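Home | Programs | Reports | Contact

Print this page | E-mail this page

Katcombe Community Kitchen: Progress Report to the Shojaei Fund
Apr 24, 2021
Prepared by Walid Abu Hammour

The beginner cooking classes restarted in February after the new stove passed inspection. We planned for 50 places in this grant period and filled all of them. The knife skills class was full first, so we moved it to the larger room at Fekdale Hall.

Each household gets a printed recipe book with 60 low-cost meals. We ordered 200 copies and have handed out most of them. Several people asked for more recipes using dried beans, and a second section on soups and stews is being written now.

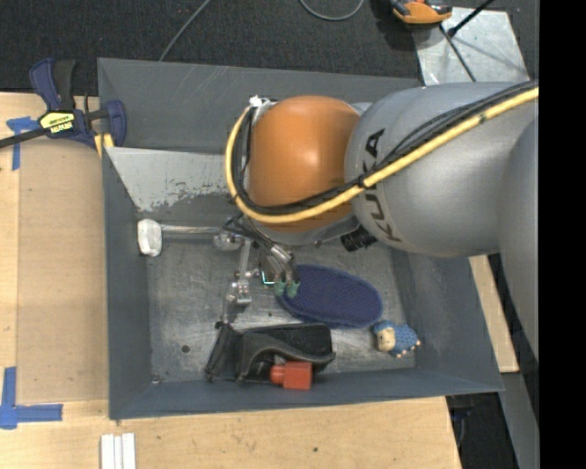
KUKA robot arm over an open metal bin.

Food costs came in under budget, mainly on rice and flour. Cooking oil went over - we had priced it from last year's invoices. We would like to move the difference into the equipment line to replace two cutting boards and a stockpot with a loose handle.

The food safety session has been rewritten. It now covers cooling leftovers, storing raw meat and checking that chicken reaches 165 degrees. The old handout was too long and people left it behind on the tables.

Still to do: the evening class in Stikevcombe has no instructor yet. Two people have applied and we will see both next week. The unspent balance on that line is $212.

Contact us | Copyright Katcombe Community Kitchen | Back to top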